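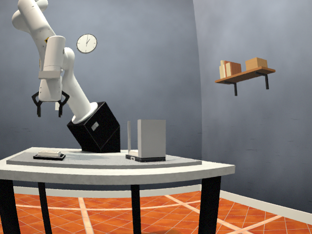
White robotic arm with a two-fingered gripper over a light gray table. Computer-rendered image.

FOR RELEASE 16th February

Beler to show animated short "Zuso" online, with the sales talk left out

Beler, the small distributor of short films, will put the animated horror short "Zuso" on its site next month. It runs 14 minutes less than the company first asked for, and Beler now thinks the makers were right.

Chaturvedi, the studio behind the film, describes it as a ghost story set in a ferry terminal at night. Beler would like to be careful with that. There is a terminal and it is night, but viewers hoping for a ghost may wait a long time. A test audience of 73 people saw the film in November. Asked if it had scared them, 5 said yes. Many more said they had trouble with the sound of the ticket machine afterward, and Beler doesn't know what to make of that.

Early notices have called the film groundbreaking. Beler has handled 86 shorts and has seen that word used for most of them. "Zuso" is hand-drawn, mostly gray, and slow for its first four minutes. The middle is very good. The ending has split our own office, and half of us would have cut the last shot.

The score is by Nuvmont, a duo better known for dance records. We had doubts about that choice - some of us still do - but the long stretch with no music at all works well.

"Zuso" will be free to watch for four weeks. After that it moves to Beler's paid library, where shorts tend to be seen by far fewer people than press releases suggest.

Review links and stills are available on request from the Beler press desk. Please don't give away the last shot, whatever you think of it.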